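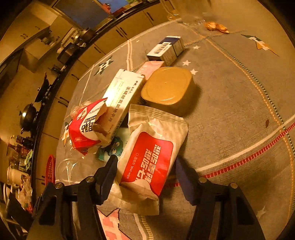
Ticket 764 - left jaw slipping on soft packs
Opened by: Seo-ah Yook
Team: Grillemen (Ukville student robotics club)
Project: table clear-up, kitchen round
Priority: high, demo coming up
Status: open

Problem: hand-held gripper closes fine on boxes, loses anything soft. Wipes packet is the worst. Pads meet the wrapper, wrapper bulges, then it slides out the bottom as soon as you lift. Left side seems to arrive late. Width reading also jumps when the jaws are nearly shut.

Tried so far
- restarted the logger, no change
- recalibrated open/closed twice, no change
- swapped USB cable, jump got smaller but still there
- wiped the pads with alcohol. Better for a few grabs then same again

Not tried: new pads. Spares are in the Eltar box and I dont have the key.

Update, Seo-ah
Went through the run log from Mota (thats our logging script for anyone new on the ticket). 119 grabs total in the last session. Drops are almost all on packets. Cartons ok, lids ok. So I dont think its the recording side.

Reply, Esperanza Ridgeway
Check the pivot pins before you touch the software again. If one is loose the pad on that side lags and you get exactly this. Wiggle each arm with the trigger released, should be no play at all. Also what rate are you logging at?

Update, Seo-ah
Left inner pin had play. Tightened a quarter turn, jaws now close together. Rate was set to 1000, no idea who did that, the encoder cant keep up. Put it back to what the setup sheet says. Width jump gone on the bench.

Retested with the basket task. Bottles first because they are easier, then packets.

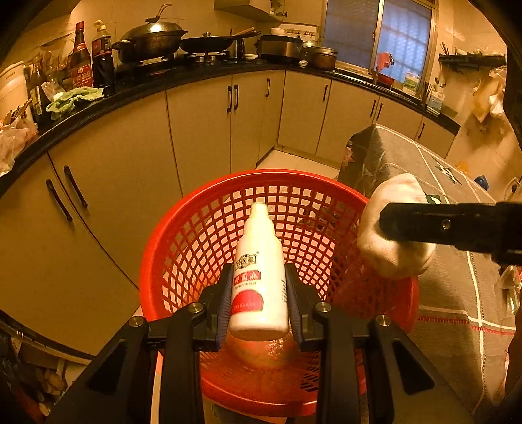 Do we need to recalibrate after tightening a pin?
Every time. Close the jaws fully, zero it, open fully, save, then do one test grab before you record anything for real.

Update, Seo-ah, 2021-06-25
Recalibrated both grippers. Packets: 4 drops in the whole run, way down from before. The ones that still go are when I come in at the crimped end instead of the middle. Thats me not the gripper I think. Will ask the others to grab across the middle and see if it holds up with diferent hands.

Reply, Esperanza
Good. Dont overtighten though - if the trigger feels stiff back it off a hair. And put a dot of paint marker across the pin head and the arm so you can see if it walks. We lost a whole weekend to this in December and it was the same pin.

Update, Seo-ah
Marker done on the left one, right one still to do. Trigger feels normal.

Left over
- pads still worn, need the key for the Eltar box
- lock the logging rate in the Mota config so it cant be changed by accident
- setup sheet needs a line about pin play, whoever edits it next pls add
- old runs from before the fix: keep or bin? I vote keep the carton ones, bin the packets

Reply, Esperanza
Keep the cartons, agreed. Tag the packet runs as bad, dont delete, I want to look at the width curves. Key is with me, will bring it to the next meeting. Leave the ticket open till the pads are on.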